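How a Robot's Fingers Get Looked After

Think about everything your fingers have done today. They have probably buttoned something, held a spoon, turned a page and scratched your nose, and you most likely never stopped to thank them for it. Your skin grows back a little every day, so even when you rub your fingertips on something rough, they mend themselves while you are busy doing other things. Robots are not so lucky! When a robot's fingertips wear down, a person has to come along and take care of them.

At the Wendt workshop in Gretness there is a gripper called Noter. A gripper is the part of a robot that does the grabbing. Noter has only two fingers, which may not sound like many, but try picking up a pencil with just your thumb and your pointer finger and you will see how far two can get you. The fingers come together to pinch and move apart to let go, and that is pretty much all they do, over and over, up to 800 times in a working day.

The most important part of each finger is the pad. It is the flat, dark, rubbery piece on the inside, facing the other finger, and it does the same job as the soles of your sneakers. If you have ever tried to run across a smooth floor in socks, you know what happens without a good grip (and maybe you have the bruise to prove it). A pad that has gone smooth or dusty lets things slide, and then a block or a cup ends up on the floor.

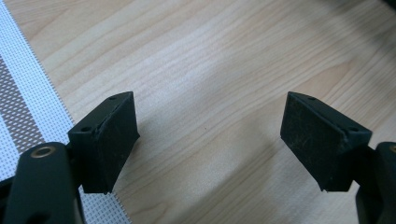

So how do you take care of a pair of pads? The first thing, always, is to switch the gripper off and wait until it is completely still. Even the grown-ups who have worked with Noter for years do this, and they do it every single time, because a finger that moves when you don't expect it can give you a nasty pinch.

Next comes the cleaning. Dust loves rubber, as you will know if you have ever dropped an eraser under your bed. The pads are wiped with a soft cloth that has been made just a little damp, starting at the top and going down, and then they are left alone to dry for 10 minutes. That is a good time for a snack.

After that it's time for a really close look. Small pale scratches are normal on a pad that has been working hard, a bit like the scuffs on the toes of your favorite shoes. What the workshop people are hunting for is anything deeper, such as a crack, or a corner that has started to peel away. They run a fingertip over the rubber too, since a finger can sometimes feel what an eye misses. One pad may wear faster than the other, just as one of your shoes might wear out before its partner.

If a pad is too worn, the whole fingertip comes off and a fresh one goes on. Both fingertips get changed together, so that they match and squeeze evenly. The screws are tightened a little at a time, first one and then the other, and the old fingertips go into a box marked Wavero, which is the name of the shop's recycling project.

Last of all, Noter is switched on again and given something easy to pick up, usually a foam block. If the block stays put while the gripper lifts it, holds it and sets it down again, Noter can go back to work. If it slips, the power goes off and everybody starts looking again, beginning with the screws.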